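Threads > Money & Home > Small apartment diaries

2 min read

1/ OK so I finally added up what I spent on eating lunch out since last December. $1,291. I had to go sit down for a minute!

2/ Most of it was the Badard place by the bus stop. Soup and a roll, every time. Good soup, but it's lentils, and I own lentils.

3/ So I'm trying a month of packed lunches. Budget is $40 a week for all my groceries, coffee included (coffee is going to be the problem, I can already tell).

4/ Week one went fine – chili on day one, chili on day two, a very sad chili wrap on day three. I got a 27 ounce Pukine jar at the thrift store and it leaks if you tip it at all. Don't tip it.

5/ Week two I got cocky and made Prendergast Street noodles from memory. Too much vinegar. Ate them anyway.
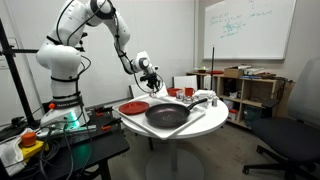 6/ Lunch tastes better away from my desk, that's my big finding so far. Even a plain round table does it for me, I don't need a view or a cushion. Twenty minutes, phone in my bag, fork in hand.

7/ Next up is rice. If you have a way to reheat it that doesn't turn it into gravel, please tell me – I have a lot of rice.

Recent
Burkby bus pass prices, compared
Freezer chili, three ways
What I keep in my desk drawer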